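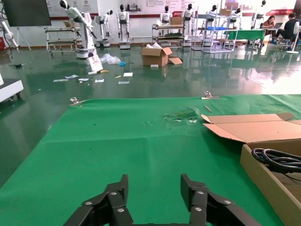 Why does a two-finger gripper stop short of closing after it has been working fine for weeks?
Most often the controller has lost its true zero, or a bolt in the finger linkage has backed out far enough to bind. Check the bolts first. It takes less time, and re-zeroing a gripper with a loose linkage only hides the problem until the next shift.

What the fault looks like

The arm reaches the pick point, the fingers start to close, and they stop with a gap still between them. The Driverero controller reports "grip complete" because motor current went over the limit, so the program carries on and lifts nothing. On our cell this ran through most of a morning before anyone looked at the log. It held 14 empty picks, all marked as good.

Cloth makes it worse. If the fingertips are set a little low, they can catch the mat and pull up a fold, and the controller reads that as a part. A frayed patch on the mat in the pick area is worth checking against your taught heights.

Before you start

Stop the program and press the emergency stop. Lock out power to the arm at the cabinet. The fingers can move when the gripper driver restarts, so keep your hands out of the gap any time power is on. You will need a hex key set, a torque driver, medium threadlocker and a steel rule.

Step 1. Check the linkage

With power off, hold each finger by its tip and rock it side by side, then front to back. A small amount of give is normal. A click is not. Go over every round-headed bolt with the hex key. If one turns easily, take it out, clean the threads, add a drop of threadlocker and put it back to the torque in your gripper manual. Do one bolt at a time so the plates stay lined up.

Move the linkage through its full travel by hand. If it sticks after tightening, back off the last bolt you touched and try again.

Step 2. Check the cable

Follow the gripper cable from the wrist down to the first clamp. Look for flattened spots and for any place where it pulls tight when the wrist turns. A damaged encoder line can cause the same early stop.

Step 3. Reset the zero

Restore power and stand clear. In the Trirora setup page, open Tool, then Gripper, then Home. Set speed to 200 and run the homing move with nothing between the fingers. The position count should read 0 closed and 2,000 open. If the closed value is off, save the new zero and home it again. Two matching readings in a row are enough.

Step 4. Raise the tips off the mat

Jog to the lowest pick point and measure from the fingertips to the cloth. Smooth the mat and clip down the far edge before measuring. We leave 3 mm. Save the point again if you change it.

Step 5. Stop trusting current alone

In the pick routine, add a position check after the close command. If the count is under 200, the fingers have closed on nothing and the program should stop with an alarm. Set an upper limit as well, using the width of your widest part. A jam short of closed will then raise an alarm too.

Run the routine at low speed with no part in place and confirm that the alarm comes up. Then run it with a part.

If the fault comes back

Write down the closed count at the start and end of a shift. A slow drift points to the linkage. A sudden jump points to the cable or the encoder. On the older Kobzar gripper body, the motor coupling can also slip, and that needs a bench repair. The Ernau body has a keyed coupling, so skip that check.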